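Regular meeting, October
Minutes

The meeting opened at 7:10 p.m. in the upstairs room, ten minutes after the advertised time, which the secretary has been asked to stop recording and will go on recording. A quorum was present, then went downstairs for coffee, then was present again.

1. Minutes of the last meeting

Approved with one correction. Under "Spring series," the words "universally enjoyed" were changed to "watched."

2. Vuvden, episodes one and two

The programmer reported on the two opening episodes of Vuvden, the drama about a lighthouse family whose grandmother returns as a girl of twelve and enrolls in the local school. The screening started on time. The subtitles started somewhat later. Once they were running, the room settled, and the scene with the roll call got a laugh that could be heard in the lobby.

Discussion followed on whether the show is for children. The distributor's sheet says "family." Several members felt that the drowned choir in episode two stretched the word. One member pointed out that his own kids had slept fine and that he hadn't. Agreed to put "some spooky parts" on the listing and leave it there.

A question was raised as to whether the grandmother knows she is the grandmother. Those who have read ahead were asked not to answer and answered anyway. The chair ruled the answer out of order. It can't be unheard, but it does not appear in these minutes.

3. Winter series

Two titles remain on the shortlist.

Lindqvist: a detective comedy in nine parts, each about 50 minutes. The main character solves crimes by being so dull that suspects confess to make him leave. Members who had seen the first part thought it was very funny. Members who had seen the fourth part thought it was the same joke. The programmer said it picks up in the sixth, and was reminded that this was also said of last winter's series, which did not pick up in the sixth or at any later point.

Odex: science fiction, single season, set on a freight station where the crew's memories are traded between shifts. Strong cast, good music, very little light. A member asked if the projector could cope. The projectionist said the projector could cope, but the audience would be looking at a black rectangle with breathing in it.

Vote taken. Lindqvist was chosen by a margin of one, after a member who had voted for both was asked to pick. Odex goes back on the list for summer, when at least the dark room will be welcome.

Action: programmer to ask for terms on Lindqvist and find out whether the nine parts can be shown two at a time, and what to do about the odd one.

4. Licensing and money

The Plitex subscription that covers our public screenings is up for renewal. The new price is $2000 for the year. There was a silence, which the secretary is noting for the record. Plitex describes the increase as a "refreshed tier." It was asked what had been refreshed. The letter doesn't say.

Options discussed: pay it; go title by title; show only things old enough that no one minds. The third was popular until somebody named a few. Agreed to pay for one more year and to compare it against title-by-title costs before the next renewal, as was also agreed before this one.

Ticket prices stay where they are. The popcorn price goes up. A proposal to stop selling popcorn during quiet films failed for want of a second, although several people nodded.

5. Talkbacks

The after-show discussions have been running long. The one following Vuvden ended when the lights were turned off, and part of it continued in the parking lot. Suggestions included a timer, a bell, and a stricter moderator. The current moderator said he was already being strict. 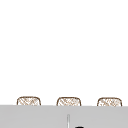 Agreed to try a limit of thirty minutes beginning with Lindqvist, to be enforced by the timer on somebody's phone. A request was also made that people who have missed an episode not ask for it to be explained to them during the next one. This will go in the newsletter in polite form.

6. Spoiler policy

Carried over from the last meeting and the one before. The draft now runs to three pages – longer than the bylaws – and includes a section on facial expressions. It was suggested that this section would be hard to apply. The author of the draft disagreed, at length, with examples from item 2.

Motion to replace the draft with the sentence "Please don't." Carried. The author asked that a vote against be recorded, and it is.

7. Other business

The sound on the left side of the room is still coming mostly from the right. The projectionist has ordered a cable.

A member asked if the club could show a musical. Deferred.

Somebody left a green umbrella under the back row after Vuvden. It is in the office. It was in the office last year, too, so it may be a different umbrella.

8. Next meeting

Same room, 7 p.m., once terms for Lindqvist are in. The secretary will send the notice. Members who say they never got the notice are asked to look in the folder where they found it last time.

Adjourned at 8:55 p.m. The discussion of the grandmother resumed on the stairs.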